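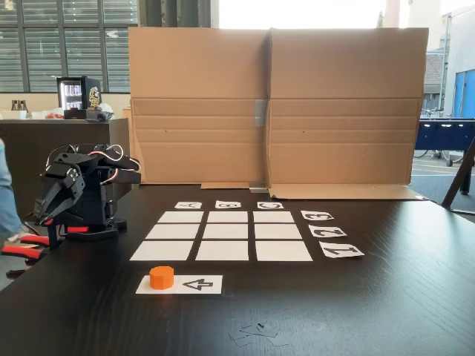 The fourth afternoon of the Kornero sessions was held in the reading room of the Fallska Learning Center, beginning at a quarter past two. Attendance was satisfactory, and the register was signed before the materials were handed out. The paper version of the game continues in use until the printed boards are received. It consists of nine white sheets laid out three by three on the dark tabletop, with the letters A, B and C along one side and the numbers 1, 2 and 3 along another. The letters and numbers are set to be read from the far side of the table, and a player who takes a chair on the near side must read them upside down. Two participants raised this matter during the afternoon. I have noted it for the next revision of the seating plan. The orange piece stands on its own strip in front of the grid, next to the square with the arrow, and this was accepted as the starting position for all beginners.

The rules were read aloud once and then left on the side table. A player names a square by its letter and number, the partner repeats it, and only then is the piece moved. Repeating the square was the part most often forgotten. I did not enforce it strictly in the opening round. From the second round onward it was required, and the number of disputed moves fell to a level I consider acceptable for a group of this age and experience.

Hường Phan conducted the second half. Her introduction was shorter than mine and was better received. She asked each pair to agree on the meaning of the arrow before touching the piece, and she allowed them to disagree with the written rules provided that they did so in writing. One pair submitted a full page. Their proposal is that the arrow should be turned at the end of every round, so that the starting piece comes from a different direction. The proposal has merit, although it would lengthen the game, and the present session already ran to 55 minutes against a planned 50. I have placed their page in the folder with the earlier suggestions and will reply to them in writing.

The condition of the paper materials was reviewed after the participants had left. The squares have held up better than expected. Two of the number cards differ in size from one another, a result of their having been cut on separate occasions, and for the sake of good order the set should be cut again from a single sheet. The black numerals are large enough to be read from every chair and should not be changed. The letters are smaller and were questioned once, by a participant who had left her glasses at home.

The matter of adhesive tape must be recorded again. Small pieces of clear tape were left on the tabletop near the players' side. Clear tape is difficult to see against dark wood, and the cleaning staff have twice reported finding it on the cloths. All leaders are reminded that used tape is to be collected at the end of each session and placed in the bin by the door. I include myself in this reminder.

Correspondence was dealt with between four and half past. Pesel has confirmed receipt of our order for the printed boards under reference 1342 and expects to ship before the end of April. Their proof shows the grid in pale gray. I replied that white squares on a dark ground have proved easier for our players to follow and requested a second proof. They also offered a set of pieces in several colors at a reduced price. I declined for the present. A single orange piece has been adequate for the beginners' version, and additional colors would require additional rules, which in turn would have to be approved, printed and explained.

A letter was also received from the Farooqui Room, our partner on the east side, asking whether the Kornero sessions could be offered there in the fall. Their membership stands at 922, considerably above ours, and their tables are round. The grid can be laid on a round table without difficulty, but the row and column cards lose their natural edge, and newcomers may not know from which side the square names are to be read. I answered that we would be glad to lend a paper set for a trial and asked for the measurements of the tables. Hường Phan has offered to accompany the set on its first visit. I have accepted on behalf of the center, subject to her hours being approved.

On a personal note, which I permit myself in these pages, I played one full game after the correspondence was finished. I took the side from which the letters are upside down, having told two people that this could be managed with a little attention. I named the wrong square on my third turn, and Hường Phan corrected me with great courtesy. The seating plan will be revised before the next session.

Items carried forward: new number cards; second proof from Pesel; table measurements from Farooqui; reply to the pair regarding the arrow. The room was locked at ten minutes to six.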